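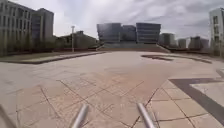 I've read the Vass proposal for the Claltside lot twice now and I still can't find the part where it explains why we need stone. The lot is gravel. People park on it, the Saturday-type stalls go up on it, and it drains. What Vass wants is large-format slab over the whole thing, and I have questions about that before anyone gets excited. Big pavers laid over a wide open area are hard to keep matched, for one. Look at the pinkish-tan ones up front compared with the grayer stone farther back. Maybe that's the look somebody wanted. In our quote it says "uniform tone throughout," and I'd like to know who decides what uniform means once the truck has left.

On Sep 13 Gizella Sipos wrote:

> Hi all, I went over the numbers again last night and I think we should
> say yes to Vass. It comes to 3,339 square feet, which includes the
> strip along the fence. They say they can hold the price until February
> if we sign a letter now, and the letter doesn't bind us to a start date.
> Brindby did theirs the same way and everyone I talked to there loves it.
> The gravel gets into my shop every single day and I know I'm not the
> only one. Also you can't push a stroller across it. Can we please not
> spend another year on this?

Gizella, I agree with you about the stroller. I don't agree about the rest.

First, the letter. You say it doesn't bind us to a start date. Fine, but does it bind us to Vass? Page 2 says they get "first call on the work," and I don't know what that means if someone else comes in lower. I asked and got a phone call back instead of an email, which I didn't love.

Second, Brindby. Who did you talk to? Their plaza is in front of the library and no cars go on it. Ours would have delivery vans on it most mornings. A slab that holds up fine under foot traffic can rock or crack under a van if the base is thin, and the proposal gives the base one line with no depth. I'd want a depth in writing, and what they compact it with, and who pays if it settles. 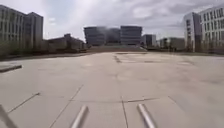
Third, water. Gravel lets it through. Slab sends it somewhere, and the proposal shows one drain, up by the fence, at what I'm pretty sure is the high end of the lot. I could be wrong. I took a four-foot level and a board out there and got the same answer three times, so I'd be surprised.

And then the money. There are 159 households on this list and the extra charge is 600 dollars each. That's supposed to cover "installation and associated items." I would like a list of the associated items. If sealing is one of them, how often does it need doing again, and does that come out of the same 600 or do we get another letter?

What I'd do instead: pave a path from the Drindville Road side to the shop doors, wide enough for a stroller and a hand truck, and leave the rest as gravel with a proper edge on it so it stops wandering. Get a price for that from Vass and from one other outfit. If the full slab job still looks good next to it, I'll stop complaining, or at least I'll complain more quietly.

I haven't voted no. I just don't want to sign something to save a price when I can't tell what the price is for.

If anyone has the original PDF with the drainage sheet attached, please send it to me off-list. My copy skips from page 4 to page 6.

Sándor Lakatos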